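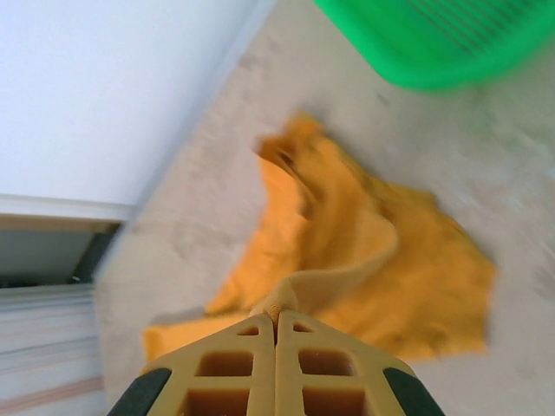

Call for Participants: The Cloth Question

Prandstead, one Monday evening session, repeated through August

We are looking for people who clean for a living, or who clean a lot at home and have opinions about it, to help us find out whether a fuzzy cleaning cloth deserves its reputation. We have our doubts. Every package we have bought in the past few years promises streak-free glass, no need for soap, and a lifespan measured in hundreds of washes. Our own cupboards are full of bright orange and yellow cloths that pill, shed, and push dust from one end of a shelf to the other.

Sowah is a small household testing group. We publish a newsletter and a buying list, and we don't take money from the companies whose products we try. Last year we asked readers to mail in their cleaning complaints and got 1,876 replies. Of those, 1,238 mentioned cloths, wipes or towels. That is a lot of annoyance over something most people pick up without thinking at the checkout.

What you would be doing

You will come to our workroom in Prandstead for one session, from 6 p.m. until 8:30 p.m. You will be handed a set of cloths with the labels cut off and asked to use them the way you normally would: on a floor spill, a greasy stovetop, a mirror, a dusty blind. Some will be new. Some will have been through the washer many times already. One or two may be cut-up T-shirts, and we won't tell you which until you're done (you will probably be able to guess, but please play along).

We also want to watch what happens to a cloth between jobs. Do you fold it? Do you drop it on the floor in a heap and pick it up again five minutes later? Manufacturers' instructions assume a person who folds the thing into neat quarters and turns to a fresh side on schedule. We have never met this person. If you are this person, please apply.

After the session you take a bundle home, use it for four weeks, wash it however you wash things, and fill out a short form each week. The form is one page. An earlier version was six pages and people lied on it.

Who we want

Anyone 18 or older who can get to Prandstead for the session and can kneel or bend without trouble, as part of the work is at floor level. Professional cleaners are especially welcome. So are people who think the whole subject is silly.

We can't take you if you work for a company that makes or sells cleaning goods, and that includes Mumon and Tememow, whose cloths are among those being tried. We also can't take people with a known reaction to synthetic fibers or to plain dish soap.

What you get

A $200 payment, half on the night and half when your fourth weekly form arrives. You keep the cloths, for whatever that turns out to be worth. Bus fare is paid back if you bring the receipt. Parking is not, and the lot next door does tow.

What we can't promise

A clear result. It may be that one cloth is much like another and the price is mostly color and packaging — we will print that if it's what we find. We have room for 400 people in all, and places are given by drawing names, so getting your form in first makes no difference.

How to apply

Pick up a form at the Sowah front desk or ask for one by mail. Tell us what you clean, how often, and what you use now. Two or three sentences will do. Please don't send us cloths.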